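Voltcombe Robotics Club – Your Questions, Answered

Do I need experience to join?
Nope! I'd never touched a robot when I signed up. If you can use a screwdriver, you're fine.

What are you working on right now?
The peg board, our entry for the Skurnent challenge in November. It's a white board with blue parts to pick up and put in place, and I dream about it at night.
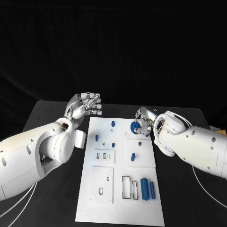
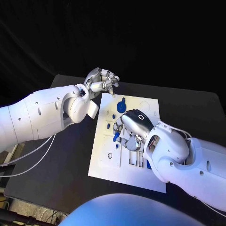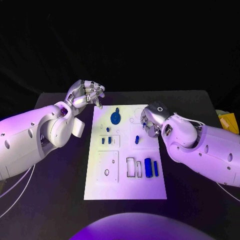 Voltcombe Robotics Club, Department of Mechanical Engineering

Why do both hands hang over the board?
We keep the left one up by the corner while the right one does the small stuff. Two-handed moves come later – I hope.

How is it scored?
You get 165 seconds a run and 4 runs, and the best 2 count. Dropped pegs cost you (ask me how I know!).

Can I use my own code?
Sure, as long as it runs on Cidik, our control software. Test it in the simulator first, please.

Where do you meet?
Malý Lab, second floor. Ring the bell, the door sticks.

Is there a fee?
No, the department pays for parts. Bring your own snacks.

Last updated Jun 28, 2018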